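# Illés Hospital Extends Surgical Visiting Hours Beginning in April

Families of patients recovering from surgery at Illés Hospital will have more time at the bedside under a new visiting schedule that takes effect in April. 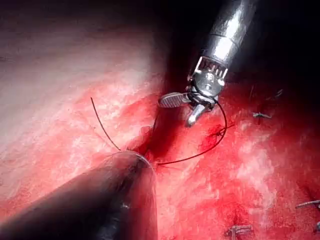

When may families visit under the new schedule? The surgical wards will be open to visitors from late morning until 8 p.m., with a quiet period in the early afternoon.

The present schedule ends at 6 p.m., an hour that many working relatives have found hard to meet. The hospital received 600 written responses to a survey of patients and families held over the winter, and evening access was the most frequent request.

"Patients rest better when they know that someone will be with them at the end of the day," said Dénes Kiss, director of patient services. "Our ward staff asked for this change as well, and they helped to write the rules."

Each patient may receive 2 visitors at a time. Children under 14 must be accompanied by an adult. Visitors are asked to sign in at the main desk and to wash their hands before entering a ward. Flowers remain prohibited in the recovery unit.

Hours in intensive care and maternity will not change. Relatives who travel long distances may apply to the ward manager for a separate arrangement — preferably before the patient is admitted.

The Pludurwood entrance will stay open until the end of visiting hours, and evening parking will be free in the lot beside it. The ground floor cafeteria, operated by Pastano, will serve hot meals until 7:30 p.m.

Emanuel Sima, who oversees the surgical wards, said the schedule will be reviewed in the fall. Comments may be left at the main desk or given to any member of the ward staff.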